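停電の夜に慌てないための台所まわりの小技

防災用品というと立派なリュックを買って満足してしまう人が多い。わが家もそうだった。押し入れの奥で三年眠っていたそのリュックを開けたら、乾パンの期限は切れ、懐中電灯は電池が液漏れして緑色の粉を吹いていた。災害より先に中身が全滅である。

以来、特別なものはなるべく買わず、普段の台所にあるもので停電に備えることにした。

まず水。2リットルのペットボトルを洗って水道水を口いっぱいまで入れ、日付を書いて冷暗所へ。飲み水にするなら3日で入れ替え、古いほうは洗い物や植木に回す。面倒だと思った人は素直に市販の水を買ったほうがいい。私は面倒になったので、飲むぶんは買っている。

冷凍庫には、水を八分目まで入れたボトルを隙間に寝かせておく。停電したら保冷剤になり、溶ければ水になる。満杯まで入れると膨らんで割れる。やった本人が言うのだから間違いない。 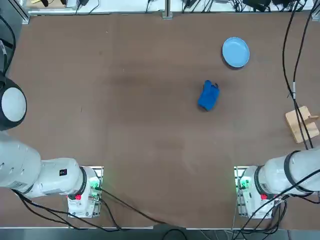 停電したら冷蔵庫は開けない。これがいちばん難しい。暗いと人はなぜか冷蔵庫を開けたくなる。扉に「開けるな」と紙を貼ったら、家族が紙をめくって開けていた。夜食は最初から外に出しておくのが現実的だと思う。

明かりは、懐中電灯を上向きにコップに立て、その上に水を入れた透明なペットボトルを載せると部屋全体がぼんやり明るくなる。コップは底の重いものを選ぶこと。ろうそくは雰囲気は出るが、余震のときに雰囲気どころではなくなるのでやめておく。

食べ物はローリングストックで。缶詰とパスタを少し多めに買い、古いほうから食べて食べたぶんだけ足す。嫌いな缶詰は安くても買わない。平時に食べないものは非常時にもおいしくならず、わが家の棚では特売のイワシが最後まで居座っていた。

カセットボンベは一晩ぶんで安心しないこと。1月の停電ではお湯ばかり沸かすことになる。使うときは必ず換気をして、コンロより大きな鉄板は載せない。しまう場所は火の気と湿気のないところで、流しの下は錆びるから避ける。

最後に皿の話。断水中は皿にラップを敷いて使い、食べ終わったらラップだけ捨てる。カレーの日にこれを忘れると、翌朝まで後悔が皿にこびりついている。ラップは30センチ幅の太いほうを1本余分に置いておくと、包帯の押さえにもなって重宝する。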